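Stemcombe open day recordings: README

Version 2, prepared by Jelle Dijkstra
Last change: 16 Jan 2024

What is in this folder

The folder contains the recordings made during the open day at the Stemcombe workshop. Visitors could watch two robot arms sort and pass small electrical parts: solenoids, round circuit boards and wire harnesses. The demonstration was repeated for each group of visitors, and every repetition is stored as one episode. There are 70 episodes in total. Omid Tehrani operated the arms for most of them, and I did the rest.

The parts came from our project partner Otier. They are rejected stock, so please do not use them to judge the quality of a finished product.

Views

Each episode has one fixed view of the table and one close view from each wrist. The fixed view is the best place to start if you only want to know which part is handled. For the wire ends and connectors you will need the wrist views.

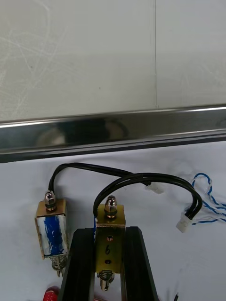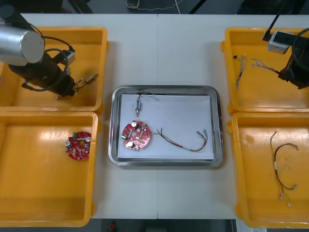
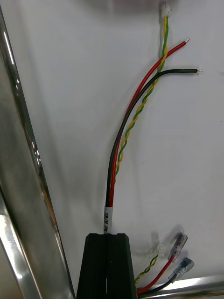

Solenoids in a wrist view (first), the table with its trays (second), a labeled wire bundle in a wrist view (third).

Folder layout

episodes/ – one subfolder per repetition, numbered from 1
notes/ – the operator's remarks, plain text
parts.csv – list of part types with our short names
splits.txt – 16 episodes are held back for testing

The short names in parts.csv are the ones we use in the workshop. "Sol" is a solenoid, "rb" is a round board and "har" is any wire harness, with or without a sleeve. Handwritten numbers on the parts are not explained in the list. They were written by Otier and we did not receive the key.

Known problems

– Polished steel gives strong reflections in the wrist views. We did not correct them.
– In episodes 31 and 32 the left wrist view starts later than the other two. Use the time stamps and not the image numbers.
– The remarks for the first visitor group are short. The operator was answering questions at the same time.
– Wires change their shape at every grasp, so the start position of a harness is never the same twice.

Sound was not recorded, and visitors were asked to stay behind the line at the door.

Use

You may use the recordings for teaching and research. If you publish results, please name the Stemcombe open day as the source. A second demonstration is planned for April at the Foley site, and those recordings will get their own README.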